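Reading the Wurside Inquiry: your questions

I've been blogging about the Wurside station attack inquiry since February, and the same questions keep landing in my inbox. I'm not a lawyer, just a nosy local with a strong kettle. Last updated 20/04/2021.
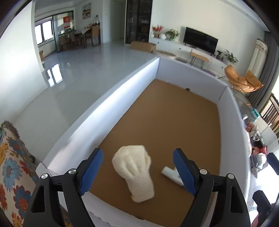 What is the inquiry looking into?

Mostly what the police and the security services knew before the attack, and how quickly help reached people on the concourse. It can't find anyone guilty of a crime, as that's a job for the courts.

Can I go and watch?

You can, but the public gallery in Morcombe only has 11 seats at the moment, so get there early (I've been turned away twice!). There's a video link too, with a ten-minute delay in case something sensitive slips out.

Why do some hearings happen behind closed doors?

Some of the evidence is about how suspects were being watched, and the chair has agreed that part stays private. A short written summary comes out afterwards. I find the summaries a bit thin, to be fair, but the last one ran to four pages — so they're getting better.

Who is Leire Vallejo?

She's the barrister speaking for most of the families. If you only read one day's transcript, make it her opening statement. I had to stop halfway and go for a walk.

Where do I find the transcripts?

On the inquiry website, usually by the next evening. The whole lot so far comes to 2863 pages and the search box is dreadful, so I save each day's file and search it on my own laptop.

Will you post the CCTV stills of the attacker?

No. The police released them when they were asking for witnesses, and that appeal closed ages ago. I don't print his name much either.

What's the Mrema report?

An earlier review of how the ambulance crews were sent out. It made over 90 recommendations, and the inquiry keeps going back to it, so it's worth having open in another tab.

Can I comment on the blog?

Please do! Comments go through Dukomero, which holds back anything with a link in it until I've had a look. If yours hasn't shown up after a day or so, drop me an email.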